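## 4. 首次开机与校准

酒柜已经站稳、插上电，而且按第 3 节的要求静置过了，才读这一节。没静置的请回去静置，压缩机不接受道歉。

### 4.1 设定温区

1. 长按面板上的 **Otard** 键，直到听见两声短鸣。只响一声说明您松手早了。
2. 用上下键选择温区。上层出厂值为 10 度，适合多数白葡萄酒和桃红；下层请按您常喝的酒自行设定，我们不介入家庭纠纷。
3. 按一次确认键。数字停止闪烁，设定即已保存。
4. 关门，等 5 小时再放酒。显示屏会提前显示目标温度，那是它的理想，不是柜内的现实。

> **注意：** 等待期间每开一次门，计时就要重新来过。想看灯光效果的，请在放酒之后看。

### 4.2 安装层架

Ladora 层架左右不对称，带凹口的一侧朝向铰链。装反了也推得进去，只是拉不出来。

1. 将层架略微抬高，对准导轨后平推到底。
2. 空拉两次，确认没有卡滞。
3. 先放最下层，再往上放。瓶颈朝外，标签朝上，方便您日后假装随手一抽就是那一瓶。
4. 香槟瓶和其他胖瓶只能放在最底层。标准层架的间距是按波尔多瓶定的，勃艮第瓶勉强能过，标签会留下一点纪念。

> **小心：** 不要同时拉出两层满载的层架。柜体会前倾，保修条款第一页就写着这件事。

### 4.3 连接 Indach 应用（可选）

1. 在手机上打开 Indach，选择“添加设备”。
2. 输入门内侧铭牌上的配对码。
3. 应用询问是否录入库存时，可以选“以后再说”。它最多能记 2,000 瓶，柜子装不下这么多，我们也不明白当初为什么这样设计。
4. 若屏幕出现代码 3096，说明柜子和手机不在同一个网络。换网络即可，不必重启柜子，也不必拍它。

不连应用，酒柜照常工作，只是不会在半夜通知您门没关严。

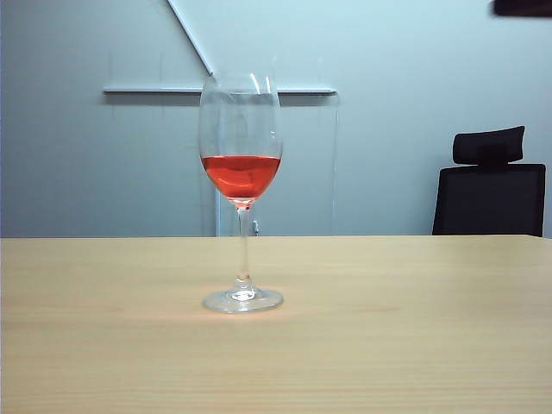 *本节阅读约需 4 分钟*

### 4.4 校准温度探头

出厂前探头已校准过一次，运输途中的颠簸有时另有意见。用 Faulkner 探针温度计复核一遍比较稳妥。

1. 取一只空酒瓶，灌满清水，放进上层中间位置，静置一夜。
2. 次日将探针插入水中，待读数稳定后，与面板数字比较。
3. 两者不一致时，同时按住上下键进入校准菜单，把面板数字改成探针读数，按确认键退出。
4. 把水倒掉。我们收到过相关反馈，所以单列一步。

> **注意：** 不要用杯中的酒来做这项测试。酒一倒出来就开始向室温靠拢，等您找到老花镜，读数已经没有意义。

校准后若面板仍与探针读数不符，请先换一副温度计电池，再翻到第 9 节“故障排除”。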